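Setting Up Your Villca Circle

1. Open the Villca host page and choose New Circle. Pick Wellness Dialogue as the type.
2. Set the group size. Circles need 6 people to open and close at 9.
3. Type your welcome note (limit 800 characters).
4. Add your opening questions. Members see them the day before.

Note: Members may join under a first name only. 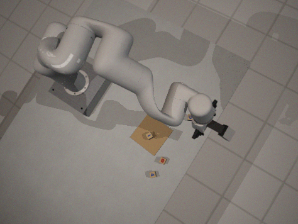
5. Select Private, then Send Invitations.

Caution: Once invitations go out, the circle type is locked. To change it, cancel the circle and start again from step 1.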